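Power strip keeps sliding around on my desk, best way to fix it in place?

Posted by Rawan Ghanem
Tue 17 March

I have a plain white power strip on a white table top and I want it to stay where I put it. The top is a separate white board that sits on a wooden table. It's smooth, so every time I pull a plug the whole strip comes along with it. The wood underneath has a small round hole near the middle of the far edge, and I would like to send the cord down through there if the plug fits.

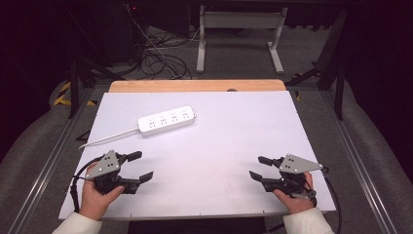
Desks, Tables & Cable Tidying group

The strip is at an angle right now with the cord going off to the left. I want it straight along the back. I don't own the wooden table, so no screws into that. The white board is mine and I don't mind marking it a little. I tried double-sided tape in September and it let go after a few weeks. The board is a Brukholm, bought used, and I can't find out what the surface is made of.

Two things I need to know. Should I use tape again or something else? And is it okay to have the strip lying on the table top at all, or should it go underneath?

3 replies

Kittipong Jaidee
Member, 796 posts

On top is fine as long as you keep drinks away from it and nothing covers it. Underneath looks neater but you will be on your knees every time you need to switch something.

Before you buy anything, look at the right end of the strip. 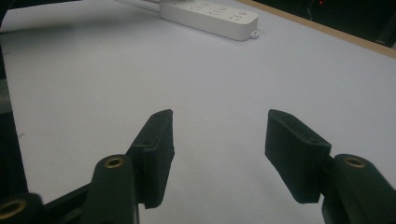 Mounting tab with its hole, low down on the right end.

You have a little tab there with a hole in it. Check the other end for a matching one. If you only find the one, a screw there will stop the strip sliding but it can still swing, so put a piece of tape under the left end too.

Use a short screw. Measure your board first and pick a screw that is shorter than the board plus the tab, otherwise you go into the table you don't own. Unplug the strip from the wall before you start, and take everything out of it.

If you stay with tape, wipe the board and the bottom of the strip with rubbing alcohol and let both dry. Press it down hard and leave it overnight before you plug anything in. Most tape that lets go was put on a dusty surface.

thampi_fan65

just use velcro. works on mine

Bistero
Member, 200 posts

Agree with Kittipong on the tab. I would add that you should hold the strip with one hand when you pull a plug, whatever you end up using. Screw or tape, yanking with one hand will loosen it over time.

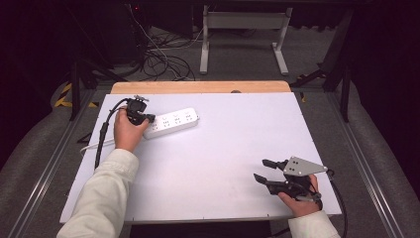
One hand at the left end of the strip.

About the hole in the wood: measure the plug before you plan around it. The hole looks small to me. Don't cut the plug off to get it through. If it doesn't fit, run the cord along the back edge with a couple of stick-on clips and drop it down by a table leg. Leave some slack at the strip so the cord isn't pulling on it.

Also, if the strip goes straight along the back, turn it so the cord end is nearest the wall outlet. I had mine the wrong way around and the cord crossed my whole desk.

Rawan Ghanem

Thanks, I hadn't noticed the tab. I'll check the other end tonight and try the alcohol and tape first, then a screw if it moves again.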